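Search this site
Home News Kits Reviews Contact

Sturkmont opens rental of its hand-held gripper kit

Sturkmont has started renting out its hand-held gripper kit to companies that want to record kitchen and household tasks for robot training. Until May the kit was sold only in sets of two, with a support contract attached.

The rental package includes two grippers, a carrying case, marker boards for calibration and a license for Fonance, the software that sorts and checks the recordings. The minimum term is 14 days. Sturkmont puts the price at 400 dollars a week per kit, with shipping charged separately.

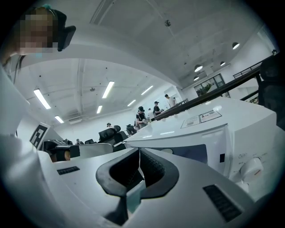
Customers can also book a setup session with Schumacher, the company's service partner – this costs an extra 300 dollars and covers mounting, calibration and a first round of test recordings. Replacement finger pads are included in the weekly fee. Damaged housings are not.

Jusitz, which makes training data for appliance companies, is the first customer on the new terms. It has taken kits for its microwave and countertop tasks and plans to add dishwashers later in the year.

Sturkmont says orders placed before noon ship the same day. The kit is still available for purchase, and rental fees from the first month can be credited toward the price.

Shares 14 Comments 2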